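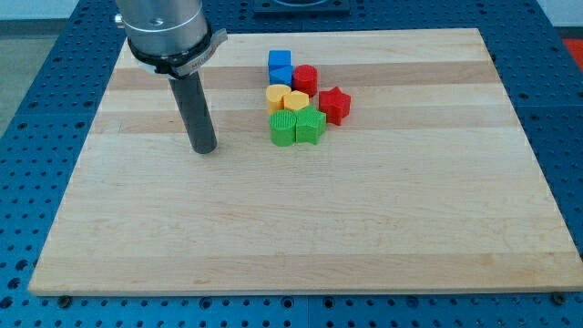 Equipment Planner, Robotics (fixed term, 18 months)
Prolton, Vullholm site

We are looking for someone to plan and look after the equipment budget for our robot handling group. The group works on pushing and sorting small parts with arm-mounted tools, and it is due to grow from three benches to seven over the length of the post.

What you will do
Get quotes for arms, wrist clamps, end tools and perforated table tops, and compare them on full cost, including delivery, fitting and spares.
Keep a rolling spend forecast and go through it with the bench leads every Thursday.
Decide with the workshop which items we print or machine ourselves and which we buy in. Test blocks and boards are mostly made in house at present.
Manage the service contract with Grekel and the lease on four arms from Mertens, which comes up for renewal in November.

What we need from you
Experience of buying technical equipment, in industry or at a university. You should be at ease with spreadsheets and able to read a basic fixing drawing. You do not need to program robots.

Hours and pay
Full time, or four days a week by agreement. Pay depends on experience. Expect around 4 supplier visits a year, with travel paid.

To apply, send a CV and a one-page letter to the Prolton jobs desk, marked "Equipment Planner". Please tell us your notice period.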